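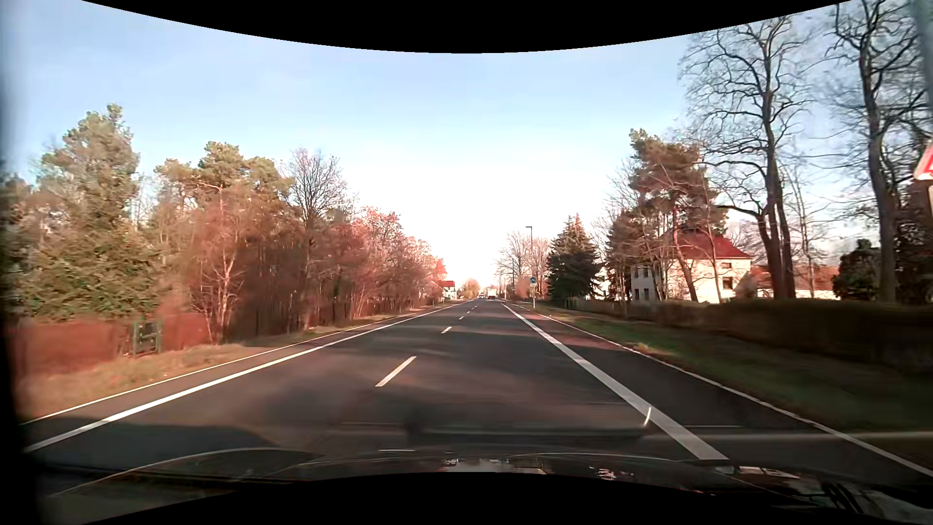
Getting a Dorm Room (and the Kid Who Lives in It) Ready for College

August is the month my dining table disappears. Two of mine have gone off to college now, one to a big state school with dorms like apartment towers and one to a little place where she shared a room the size of our pantry, and I have made every packing mistake you can make with both of them. So I love this topic! I collect tips from other parents the way some people collect recipes, and here are the ones that held up through a whole school year.

Start with the room, then shop

Get the measurements before you buy a single thing. Most housing offices post a floor plan, and if they don't, one email will usually get you the bed size, the height under the bed and the width of the closet. Write them on an index card and keep it in your wallet. We bought three lovely drawer units for my son and not one of them slid under that bed frame. Two came home again.

Ask about the mattress too. A lot of dorm beds are twin XL, and ordinary twin sheets will pop off the corners every single night. Two sets of sheets is plenty. One on the bed, one clean.

Roommates should talk before anybody buys a fridge, a rug or a microwave. My daughter and her roommate split the list over the phone in ten minutes and saved themselves a second rug.

Packing the boxes

Use small boxes for books. I know you know this. Use smaller ones than you think, because there may be stairs, and the elevator line on move-in day is something to behold.

Leave clothes on their hangers, gather a bunch, pull a big trash bag up over them from the bottom and tie it loosely around the hooks. They go straight from the car to the closet rod and you're done in a minute. My neighbor Birdie Benavides taught me this one and I have used it for every move since, including moving my own mother.

Pack one "first night" bag and put it in the car last. Mine has:

Sheets and a pillow
A towel and shower shoes
Phone charger
Toilet paper (trust me)
A change of clothes
Medicines
Paper towels and a bottle of all-purpose cleaner
A small screwdriver, scissors and a roll of tape
Snacks, more than you think

Everything else can wait until morning if it has to.

Label the boxes on the side, not the top. Once they're stacked you can't read a top. We write the name, the dorm and the room number on every one in fat black marker.

Laundry lessons

Teach this in the early summer so there's time for a few disasters at home. I had each of mine do all of their own wash from the Fourth of July on, and by the time they left they were faster at it than I am.

The short version I taped inside the closet door:

1. Check every pocket. Pens are the enemy.
2. Darks together, lights together, towels on their own.
3. Cold water for nearly everything.
4. Don't stuff the washer. You should be able to get your hand in on top of the clothes.
5. Less soap than the cap says if the load is small.
6. Clean the lint screen before you start the dryer.
7. Set a timer on your phone and go back when it rings, or somebody will pile your wet jeans on a table.

A backpack-style laundry bag beats a basket by a mile if there are stairs. For a new red or navy sweatshirt in school colors (and there will be one!), wash it by itself the first time or two.

For grass stains and mud on practice clothes, rub in a little liquid detergent and let it sit for 30 minutes before washing. My son played club soccer and this got us through four seasons of white socks. They weren't store-white, but they were respectable.

Stinky cleats and shin guards need air more than they need sprays. Pull out the insoles, open the laces wide and stuff the shoes with newspaper overnight. Never leave them zipped in a gym bag over a weekend. A little baking soda in each shoe helps too, just knock it out before you put them on.

Cooking without a kitchen

Read the housing rules first. Plenty of dorms won't allow a toaster or a hot plate, and things with an open coil are nearly always out. A microwave can do an awful lot, though.

Baked potato: scrub it, poke it all over with a fork, cook for 4 minutes, turn it over and keep going a minute at a time until a fork slides in. Let it sit a bit before cutting. Top it with whatever's in the fridge.

Mug eggs: two eggs and a splash of milk beaten in a greased mug. Microwave 30 seconds, stir, then short bursts until they're set. Cheese at the end.

Oatmeal: use a much bigger bowl than seems sensible. It climbs.

Send one good microwave-safe bowl with a lid, one mug, one plate, a fork, a spoon and a butter knife. One of each! If there's only one bowl, it gets washed. A small bottle of dish soap and a sponge live in a plastic tub that doubles as the dishpan.

Keeping a shared room bearable

Removable hooks come off cleanly if you pull the tab slowly straight down along the wall. Pull it toward you and you'll take the paint along. Wipe the wall with rubbing alcohol first and let it dry, and they'll hold much better.

Pick a cleaning day together. My daughter's room did Friday before dinner: trash out, floor swept, fridge checked for anything fuzzy. It took the two of them less time than one episode of their show.

A power strip with a surge protector and a long cord is worth its space. Extension cords are often banned, so check.

Papers and money

Make a folder with copies of the insurance card, the vaccination record, the housing agreement and the financial aid letter. Put photos of all of it on the student's phone as well.

For the budget, we sat down with a notebook and wrote out one semester. My son had saved over 600 dollars from his summer job, and we divided it by the weeks until winter break so he could see what a week looked like. He still blew through the first chunk on pizza, but he knew it, and he evened it out by October.

From the mailbag

Gobnait Phelan wrote in with a good one: take a picture of the dorm room before anything is carried in, every wall and the floor, and email it to yourself. If there's a question about a scratch in May, you have your answer.

She also freezes a water bottle and uses it as the ice pack for the road lunch, then drinks it in the afternoon. I'm doing that this year!

Got a tip for getting the smell out of a mini fridge that's been shut all summer? I've tried baking soda and I've tried coffee grounds, and I'd love to hear what works for you.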